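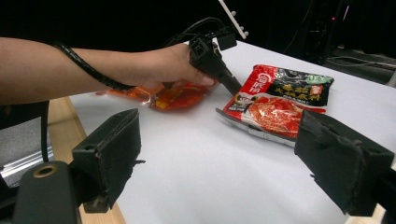

Spicy Red Hot-Pot Pack, with small red-orange packet

Karpenko Dry Goods and Table Supplies
Shelf 4, upstairs
Sold as a set of two packets
Combined weight 500 g
Keep in a cupboard away from the cooker

In stock

We took this one on in June after three separate customers asked for it, and I was against it. My view of hot-pot packs in general is that you pay for the photograph. The photograph on this one is a good one, all glistening red chunks in oil, and it takes up a large part of the lower right of the pack. So I assumed the worst and took a set home.

It's better than I thought it would be. I still don't think it is as good as the photograph.

What you get

The larger packet is the main one. It's red and white at the bottom with a black band at the top and big Chinese lettering in yellow and white, and a round red logo in the corner. There is a small portrait of a person near the bottom left. Customers like to ask whether that is the founder. I don't know, and I would treat any story about a founder with care, on this or any other packet.

The smaller one is see-through red-orange film with a few patches of yellow. Please don't throw it away with the bag, which has happened twice. We sell the two together and won't split them, so don't ask for half price on one.

How hot is it?

Hot. The wholesaler, Fetoner, lists it as "medium" on their sheet, and I would like to meet whoever tested that. Lev Yurchenko, who works the till in the afternoons and puts chilli on fried eggs, called it fair. Yaryna Tkachuk had two spoonfuls and went to find the milk. If you are buying for children or for anyone who thinks black pepper is lively, get the mushroom one on the shelf below.

Does it feed four?

The sheet says 4 servings. I'd say it does if there is plenty of other food in the pot, and by plenty I mean cabbage, potato slices, tofu, noodles and whatever meat you like cut thin. As a meal for four people with nothing added, no. Two hungry adults finished ours with a packet of noodles and a whole head of cabbage and didn't complain.

How we cooked it

Wide pan, a litre of water to start with, low heat once it had come up. Potatoes first, then tofu, then greens right at the end. From cupboard to table it was 35 minutes, including the time spent looking for the ladle. The wholesaler's sheet says ten. Perhaps in a kitchen where someone has already cut up the vegetables.

Taste the broth before you add salt. I didn't, and it needed another cup of water.

Opening it

The bottom of the large packet has a crimped silver strip. Use scissors. I've seen people try it with their teeth, and the oil goes everywhere when a packet like this gives way suddenly – chilli oil on a pale worktop is an evening's work. Lay it flat, hold down a corner and cut along the edge slowly. Wash your hands before you touch your eyes. You will forget this at least once.

A crease in the strip doesn't bother me and I won't knock money off for one. A leak is different. If either packet arrives sticky or puffed up, send us a photo and we'll swap the set or refund it.

Allergies

I can't read Chinese and I'm not going to guess. Every set leaves here with an English ingredients sheet from the importer, Brelgate, folded into the bag. Read it before you cook. If the sheet is missing, ring us and wait for an answer. I'd assume soya and sesame in anything of this sort until the paper tells you otherwise.

What buyers have written

"Bought two sets. Good flavour, too much oil for me, so I skimmed it and used the oil on rice the next day." – Walter Tamayo

"The picture promises a lot of red chunks. I put in my own meat. Then it looked like the picture." – Taras Hrynyshyn

"Stop telling people it is too hot. It's fine." – Lev Y. (staff, and he has been told not to review things)

Would I buy it again?

Yes, for a cold night with people round, and at this price. I wouldn't keep a stack of it. The jar of paste we sell on Shelf 2 works out cheaper if you cook hot pot every week, and you can put in as little as you like.

Delivery is with your usual order. Sets are packed flat between card, large packet underneath. Collection from the shop is free, side door after five.

Page kept by Myroslav Didenko. Corrections welcome, especially from anyone who can tell me who is in the portrait.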